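Search this site Go Advanced search

Trallden open house, Dostow - notes on grippers, arms and cameras

I drove over to Dostow on 14th February for the Trallden open house. Trallden integrates small arms for packing lines and light assembly, and for a couple of years it has also done bench work on household handling. The sign-in sheet was on number 102 when I got there, shortly before lunch. Parking was in the gravel lot behind the feed store. The lot by the front door is for deliveries and they do ask you to move.

My reason for going was narrow. We're replacing the end effectors on two cells this year, and I wanted to try several types on the same objects in one day. Brochures give you stroke and force. They don't say much about what happens when the part is a flat ring on cloth.

The ground floor had four benches. The first was a six-axis arm with a parallel-jaw electric gripper, moving plastic caps from one tray to another. It ran the whole time I was there. The jaws were plain aluminum with a thin rubber facing, and the facing had started to lift at one corner. I asked how often they change it and was told every few weeks on a busy line. Replacement facings are $299 for a box, and you glue them yourself.

The second bench had the Mostelano, a three-finger adaptive hand that Trallden is thinking of reselling. You could drive it with a knob box. I picked up a tennis ball, a coffee mug by the body and a roll of tape with no trouble. With the mug handle I needed four tries. The fingers wrap well around anything bigger than an egg, but below that size they tend to meet each other before they meet the part. It's also heavy for the arm it was on, and you could see the wrist sag a little at full reach. The price on the card was $3,089 without the controller.

The third bench was vacuum. I spent ten minutes there because we don't have flat parts. The cups on show were the soft bellows type, and they were picking up foil snack bags, which they did well. The compressor was in the next room with the door closed, and the bench was still the loudest thing on the floor.

Cameras were on the fourth bench. They had the same arm with a fixed overhead camera and then with one on the wrist, and you could switch the monitor between the two. For tray work I'd stay with overhead. It's steady, and you calibrate it once. For mixed small objects the wrist view was better, even with the curved edges of a wide lens, because the overhead picture lost the part as soon as the hand came over it. The wrist camera cable was tied along the forearm with hook-and-loop straps and caught once on the elbow while I watched.

After lunch (sandwiches, coffee from a big urn) I went to the household part of the visit. Places were limited and you had to put your name down at the desk. It's in a separate set of furnished rooms, a short walk from the main building, and the work is done with hand-held grippers. A person holds one in each hand and does the job through the fingers. The ones in use were black two-finger units with dark blue pads, and the lettering on one body read GenRobot.AI. The task was jewelry: a bed-sized room, a padded surface with blue woven cloth over it, a red candy tin, and a mix of bracelets, bangles, cords and chains to be picked up and put in the tin.
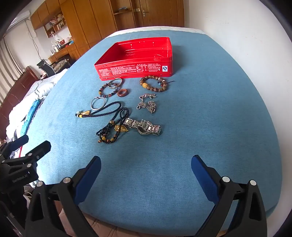 Fingers open, tin still empty.

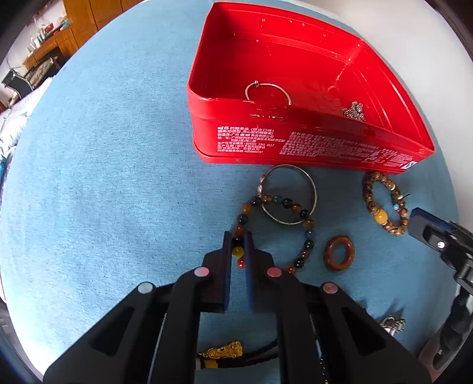
I had two turns at it, both fairly short. The beaded bracelets are the easy ones. You can take them by any bead, the rest follows, and the pad has something round to close on. The thick reddish-brown ring was all right too, once I stopped trying to take it across the full width and put one finger inside the hole.

Thin bangles are harder. Lying flat, they leave very little for the pad to get under. Pressing down into the cloth helped me, as the padding gives and the tips get lower than the metal. On a hard bench that wouldn't work, and I'd like to have tried it on one. I asked about this and they said a bare tabletop is on the list for later in the year.

The fine chain was the worst of the lot for me. I closed on what I thought was the whole heap and came up with a few links, and the remainder trailed behind and pulled a cord along with it. On my second turn I came at it from lower down with the fingers closer together before the grab, and that was better. I wouldn't want to write a program for it.

What I took from this for our own cells is mostly about pads. All the hardware on the benches had enough force. The difference between getting a small part and pushing it away was the face of the finger: how soft it is, how far it goes toward the tip, and whether there's a hard edge at the end. The aluminum jaws on bench one have a hard edge. I'd bet they'd chase a bangle around all afternoon.

Two hands also matter more than I had assumed. With one gripper I kept moving the pile. With the second one resting on the next piece over, things stayed where they were. We've always quoted single-arm cells because of the cost, and for our parts that's still right, but I've stopped thinking of the second arm as a luxury for soft or tangled items.

My forearms were tired after a short time. I'd guess it was mostly my grip, as I was squeezing harder than I needed to. Anybody planning long sessions should plan breaks as well.

The last stop was the controller room back in the main building. Trallden has moved two of its four demo arms to the MacDonald controller, a gray box the size of a toaster oven with a fan at the back. The other two are still on the older cabinet. I asked to see both do the same pick with the same gripper and they agreed, which I appreciated, as it meant swapping a cable. Cycle time was nearly the same. The newer box was smoother on the stop and had less of a bounce at the end of the move. The teach pendant on it is touch only, and I couldn't work it with gloves on. The old pendant has real buttons. Our people wear gloves, so that's a mark against it for us. They log every fault on a whiteboard by the door, and the old cabinet was up to 185 since the board was last wiped in August. The board for the new one was in another room and I didn't get to see it.

Practical points for anybody going to the next one. Sign up for the household rooms when you arrive, as the list was full by noon. Bring your own parts - they let me put three of ours through bench one and bench two, and that was the most useful half hour of the day. The Mostelano dropped our smallest one both times. The parallel jaws held all three. The building is cold near the loading door. There's no public Wi-Fi.

I've asked Trallden for a quote on the parallel gripper with a softer, longer pad, two sets, and for a loan of the MacDonald box for a month. If the loan comes through I'll post the stop times with our own tooling on it.

Comments (4)

We run the same style of parallel jaws and gave up gluing. We had the facings molded onto a steel backer with two screws. It costs more up front but the swap is five minutes and they don't lift at the corner.

Did you get the weight of the Mostelano? The sheet I have leaves out the adapter plate.
Reply from author: No, I should have asked. It was on the card without the plate as well.

I was there in the morning and missed the household rooms, the list was already long. Did they let you try the chain with only one gripper? I'd expect it to be hopeless.
Reply from author: Yes, for part of my first turn. I got a piece of it.

There is a clip-on button strip for the MacDonald pendant. It covers jog and stop only but it works with gloves. Ask for it with the loan.

Recent items
Foam versus molded silicone pads on small castings
Cable routing on a wrist camera, second attempt
What we paid to move one cell forty feet
Used arms: checking the brakes before you buy
Notes from the Dostow packaging fair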